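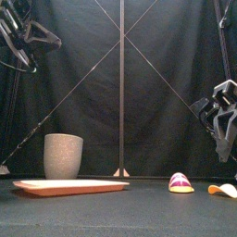

# Lomimberg Put-Away Notes

Short written notes on where household things go when a table is cleared. Each note names one thing or a small group of things, the surface it was left on, and the place the writer would put it. The grey speckled cup, the flat rectangular tray and the two small slippers on the dark grey tabletop are all covered by entries in the list of kinds: `cup`, `tray` and `slipper`.

The collection holds 3907 notes in English. It is text only, in one CSV file, with a second file that lists the kinds of thing.

Current release: Feb 22, 2026

Maintained by Bello Isah and Kianoush Jafarzadeh.

## What is in the folder

```
putaway/
 notes.csv
 kinds.csv
 surfaces.txt
 wording-guide.md
 changes.md
```

`notes.csv` is the one most people want. `kinds.csv` gives the 33 kinds of thing with their accepted spellings and the words we fold into them. `surfaces.txt` is a plain list of surface names, one to a line. `wording-guide.md` is what the writers were given before they started, and it has been left as it was, including two spelling mistakes.

## Columns in notes.csv

| Column | Type | Notes |
|---|---|---|
| `note_id` | text | Letters and digits, never reused |
| `writer` | text | `w01` to `w11` |
| `kind` | text | Must match a row in `kinds.csv` |
| `group` | yes/no | Yes if the note deals with more than one item as a unit |
| `surface` | text | Where the thing was left |
| `goes_to` | text | Where the writer puts it |
| `carry_with` | text | Another kind taken on the same trip, or empty |
| `note` | text | The writer's own words |
| `checked` | yes/no | Read by a second person |

An empty `carry_with` means the writer did not mention anything. It should not be read as "carried alone".

The file is saved as UTF-8 with a comma as separator. Notes that contain commas are in double quotes. There are no line breaks inside a note.

## Example rows

```
note_id,writer,kind,group,surface,goes_to,carry_with,note,checked
cp0418,w03,cup,no,table,kitchen worktop,tray,"Cup goes on the tray, tray goes to the kitchen.",yes
tr0092,w07,tray,no,table,beside bread bin,,"Stand it on its long side next to the bread bin.",yes
sl0031,w02,slipper,yes,table,hall floor,,"Slippers off the table first, then wipe.",yes
sl0044,w09,slipper,yes,chair,under bed,,"Pair up, toes to the wall, under the bed.",no
```

## How the notes were written

Eleven writers took part, all of them adults who keep house for themselves or for a family. They wrote about their own homes, 20 rooms in all, mostly kitchens and sitting rooms with a few hallways. A writer picked a surface, wrote down what was on it, and then added one note for each thing before putting it away. They were asked to write the way they would speak to someone in the house who was helping.

Writing began in October and was done in short sittings. Some writers sent a page at a time, others sent everything on the last day. Bello typed up the handwritten pages. Kianoush did most of the second reading and all of the work on `kinds.csv`.

Spelling in the `note` column was corrected. Grammar was left alone. If a writer said "the thing for the remotes" it stayed that way, and the `kind` column says `basket` or `box` depending on what the writer told us when asked.

## Notes on particular kinds

### Cup

Covers cups, mugs and beakers without a lid. Colour, pattern and handle are not recorded as separate columns. If a writer used them to tell two cups apart, the words are in `note`: "the speckled one", "the grey one with the chip". A cup with a lid is under `flask`.

Writers disagree about half-full cups. Some say empty it first and some say carry it as it is. Both sorts of note are kept, and searching `note` for "empty" or "tip out" will find most of the first sort.

### Tray

Covers flat carrying trays of any shape. Baking trays have their own kind, `oven tray`. A drip tray under a plant pot counts as part of the pot.

Trays are awkward in this collection. A tray can be a thing to put away, and it can also be the surface that other things were left on. Where a cup was standing on a tray on a table, the cup's surface is `tray` and the tray's surface is `table`. Where the cup was next to the tray, both have `table`. Early notes mixed these up and w05's were redone from the start.

### Slipper

Covers indoor footwear with a soft or flexible sole, adult and child sizes together. Outdoor shoes are under `shoe`. Baby booties are under `slipper` too, after some back and forth.

Two slippers found together are one note with `group` set to yes, whether or not they match. A single slipper has `group` set to no. Most writers put "find the other one" into such a note, and this is kept in `note` and left out of `goes_to`.

The commonest order in the notes for a table with both crockery and footwear on it is footwear first. Several writers add a wipe of the table between the two. A smaller number start with the cup so that it does not get knocked over. We have not tried to settle this.

### Cloth

Covers dishcloths, tea towels, napkins and dusters. It ought to be split. The `note` text nearly always says which one is meant, and a split is planned.

## Surfaces

The names in `surfaces.txt` are kept general on purpose: `table`, `worktop`, `chair`, `shelf`, `floor`, `windowsill`, `tray`, `bed`, `step`. Side tables, desks and dining tables are all `table`. A sofa is under `chair`. If the writer gave the colour or finish of the surface it will be in the note text only.

`step` was added late for one writer who leaves everything on the stairs to go up with the next person.

## Putting it to use

Load the file with any spreadsheet or with a few lines of Python:

```python
import csv

with open("putaway/notes.csv", encoding="utf-8", newline="") as f:
 rows = list(csv.DictReader(f))

slippers = [r for r in rows if r["kind"] == "slipper"]
for r in slippers:
 print(r["surface"], "->", r["goes_to"])
```

To get the places given for a kind, without repeats:

```python
places = sorted({r["goes_to"] for r in rows if r["kind"] == "tray"})
```

`goes_to` is free text, so "by the bread bin" and "beside bread bin" come out as two places. A lookup for the commonest ones is being made and will go into a later release.

The notes suit work on everyday instructions, on household vocabulary, or on the order people do small jobs in. They have also been used as reading practice for adult learners, where the short sentences helped.

## Limits

- The writers all live in Lomimberg, in flats or small houses. Homes with a separate utility room hardly appear, and "in the utility room" is the place given in very few notes.
- Only one writer has children under five. Notes on small slippers, bibs and beakers lean heavily on that writer.
- Notes were written by people clearing their own tables. They know where things live. A visitor would write something different.
- The collection says where a thing was meant to go. It does not say whether it got there.
- Weight, size and breakability are not recorded. Some notes mention them ("two hands", "mind the rim"), but not in a regular way.
- Rows with `checked` set to no should be treated as drafts.

## Privacy

Writers are known by number only. Names of family members were replaced with "someone" or "the little one" as suited the sentence. Street names and names of schools were taken out. If you find one that was missed, please send the `note_id` and leave the name itself out of your message.

## Changes

**Moon** (current release)
- `step` added to surfaces
- `oven tray` separated from `tray`
- w05's tray and cup notes replaced
- Booties moved from `clothing` to `slipper`

**Rirkon**
- `carry_with` column added
- Spelling corrected in all notes
- Dropped the column for time of day, which was blank in most rows

**Nondard**
- First release, shared among the writers only

Note numbers are the same in all three, so anything that refers to a row in Rirkon still works in Moon unless the row was one of w05's.

## To do

- Split `cloth`
- Second reading for the remaining `slipper` and `cushion` rows
- Decide on coasters, at present under `mat`
- Lookup for `goes_to`

## Corrections and questions

Send corrections to Bello Isah, with the `note_id` and the column that needs changing. Questions about kinds, or a case for a new one, go to Kianoush Jafarzadeh. Please read the row for the nearest existing kind in `kinds.csv` before writing, as the word you want may already be folded into it.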